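Put the songwriter's name back on air

I worked in local radio for 13 years, and for most of them we read out the writer as well as the singer. Then the computer playlists came in and the writer was dropped. I think that was a mistake.
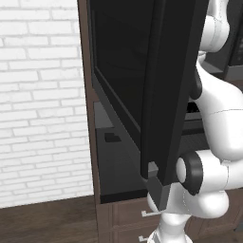
A song usually starts a long way from a studio. Kirsten Vachon wrote most of her first album at home, late at night, with the guitar case on the floor. I always picture a room with a white brick wall, dark cupboards and the oven door standing open on its side hinge. She had two songs in regular rotation last June and was not named once.

Stations say there is no time. Reading a name takes two seconds. Gaétan Kennedy, who ran the evening show at Ruvano, did it for every record and still made the news on the hour.
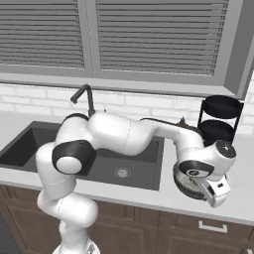

Robot arm reaching across the sink.

The other argument is that listeners can look it up. Some can, but plenty are driving or washing up — and they won't stop to search.

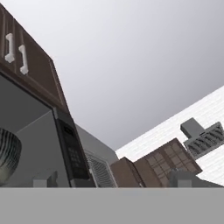

Open microwave with a round metal bowl at the far left.

I also hear that listeners don't care. When Lorraine Lowther asked hers at Emadside to write in, she got 142 replies, and most wanted the credits back.

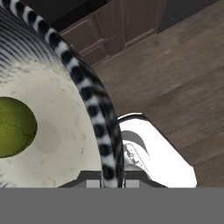
What stations could do

Start with one programme. Name the writer before the record on Friday nights, and print the full list on the website. If it causes trouble, drop it again. I don't expect it will.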